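Teso: a grasp planner for soft items in open boxes
Project report, Hélène Beaulieu

1. Goal
Teso is a small planner that picks the next item out of a cluttered box. It takes one wrist camera view and returns a grasp point, a finger opening and an approach angle. The planner was to run on the Plelard control stack without changes to the stack itself.

2. Data
I used 610 clips recorded in homes with hand-held grippers. Each clip was cut into segments with Histau, our labeling tool - this took most of April. I held out 100 clips for testing. Soft toys and face masks in a red box were the hardest case for the segmentation model, as the masks lie over the toys and the ear loops get merged with whatever is under them. 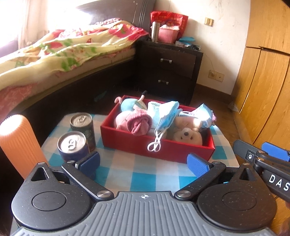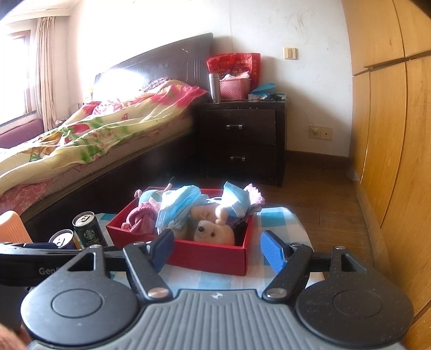 Both views have the box, the checked cloth and the two blue finger pads.

3. Method
The planner has two stages. The first stage splits the box contents into regions and ranks them by how much of each one is covered. The second stage samples grasps on the top region and drops any that would bring a finger into the box wall. I kept the Nedeljković cost function from last year's project and added a term for thin parts such as loops and straps.

4. Results
On the test clips, planning time fell from 7 frames to 6. Wall collisions in simulation went down, but loops are still a problem - the planner often treats two crossing loops as one item. The next version should use several frames per decision.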